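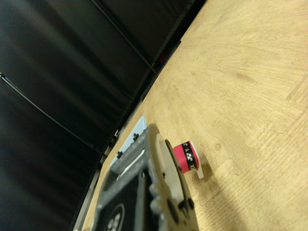 Wood-grain surface with jigsaw seams

About Waltamero

Waltamero is a family-run flooring shop in Trirnville. We sell, cut and fit floor coverings for homes, day cares, small offices and basements. The business was started by the Takács family, who sold carpet ends from a garage behind Kerisach Street. Vasanthi Bepari bought it from them and still runs it today.

We carry 77 floor coverings in the showroom and can order others. Most are vinyl, carpet and cork. Samples can be taken home for a week with no deposit. Please bring them back, as other customers are often waiting for the same one.

Measuring is free within Trirnville. Outside town we charge a flat $63, and we take it off the bill if you order from us. Our fitters are on the payroll and do the whole job, including lifting the old floor and hauling it away. Doors that need trimming are priced separately.

We also keep a remnant room at the back. Pieces under 100 square feet are sold at half price and can't be returned. Stock changes every Saturday morning, when the week's offcuts are put out.

The shop closes for two weeks in December. Orders left during that time are answered in the order they came in.

Parking is behind the building. Use the side door if you are picking up rolls.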